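Folding help wanted, August, Irnlow workroom

Need people who like cloth. Folding, checking seams, squaring up, stacking. Short run for Skesex, small pieces mostly, some bigger soft stuff too. No experience needed, patience yes.
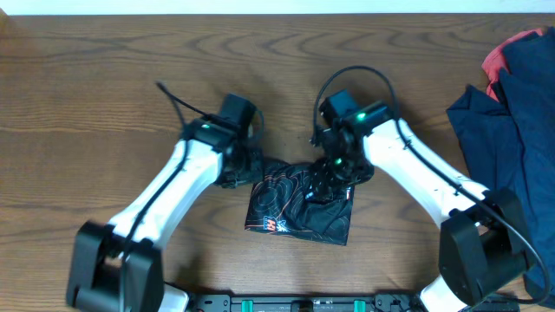
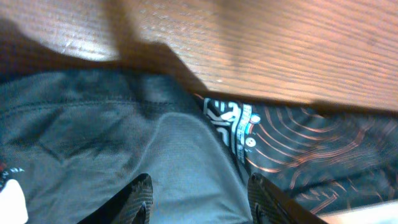
*Black cloth with the orange contour lines, on the wood table. Grey-blue fabric beside it in the second picture.*

**What you'd do**

- fold small pieces to a square, edges matched, tag left at the edge
- smooth out creases by hand, no irons please
- set aside anything with a pulled seam or a smudged print
- keep a tally on the Primell sheet (paper, bring a pen)

**Hours and pay**

Shifts of 5 hours, mornings or afternoons, say wich you prefer. $15 an hour, paid at the end of the week. About 100 pieces a shift once you get going, slower at first is fine. Must be 18 or over.

Standing or sitting, your choice. Clean hands, no hand cream, rings off if they snag. Tea and coffee in the back, keep it off the table.

**To apply**

Few lines to Saulius Kairys, Swai front desk. Name, phone, days you can't do. No resume needed. Will call everyone back, might take a day or too.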